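Wekilano: Waschsymbole und Pflegehinweise als Tabelle

Montag, 7. Februar 2022

Hallo und schön, dass du hergefunden hast! Wekilano ist meine kleine Datensammlung zu Pflegeetiketten in Kleidung, also zu diesen Zettelchen, die im Nacken kratzen und die man dann abschneidet (und drei Wochen später hätte man sie gebraucht). Angefangen habe ich im Dezember, als mir ein Wollpullover auf Puppengröße geschrumpft ist. Seitdem tippe ich Etiketten ab.

Was drin ist

In der Datei etiketten.csv stehen 200 Einträge, einer pro Kleidungsstück. Jede Zeile hat 8 Spalten: laufende Nummer, Art des Teils, Materialangabe, Waschen, Bleichen, Trocknen, Bügeln und Bemerkung. Die Materialangabe habe ich so übernommen, wie sie auf dem Etikett steht, mit allen Tippfehlern. Bei einem Schal steht dort tatsächlich »Bamwolle«, und das bleibt auch so! 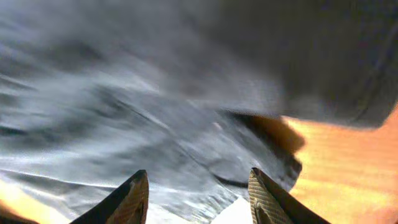
Bei den Farben war ich anfangs viel zu großzügig und hatte »taubenblau«, »rauchblau« und »irgendwie blau« nebeneinander. Die Farbspalte habe ich deshalb ganz rausgeworfen. Wer sie vermisst, findet den alten Stand noch im Ordner parmont, da liegen auch meine ersten Versuche mit Strickjacken.

Woher die Teile kommen

Ein guter Teil stammt aus meinem eigenen Schrank, der Rest aus dem Tauschladen Griltdale und von Leuten, die mir ihre Etiketten abgeschrieben haben. Danke dafür, ehrlich! 17 Einträge haben gar keine Waschangabe, weil das Etikett ausgeblichen war. Dort steht »unlesbar«, und ich habe nichts geraten. Leere Felder bedeuten etwas anderes: Da war das Etikett lesbar, aber das Symbol fehlte.

Bekannte Macken

Wolle ist viel zu stark vertreten, Sportsachen kommen kaum vor. Die Temperaturen stehen als Text in der Spalte, also »30 schonend« und nicht einfach 30, das musst du beim Einlesen selbst trennen. Umlaute sind in UTF-8 gespeichert. Wenn dein Tabellenprogramm Kauderwelsch anzeigt, liegt es fast immer am Import. Und bei Nummer 18 widersprechen sich Vorder- und Rückseite des Etiketts, ich habe die Vorderseite genommen.
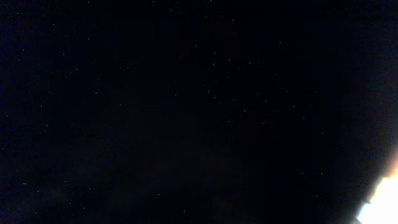

Sabbagh schrieb mir dazu, die Spalte Trocknen werfe zwei Dinge in einen Topf, nämlich den Trockner und das Aufhängen auf der Leine, und man solle sie besser teilen, sonst könne man mit »nein« nichts anfangen.

Stimmt leider. In der nächsten Fassung gibt es dafür zwei Spalten, ich muss bloß noch mal an alle Etiketten ran, und die aus dem Tauschladen sind zum Teil längst weg.

Mitmachen und Nutzung

Schick mir einfach deine Zeilen im selben Format, gern auch nur eine. Benutzen darfst du alles frei, ein kurzer Hinweis auf Wekilano freut mich.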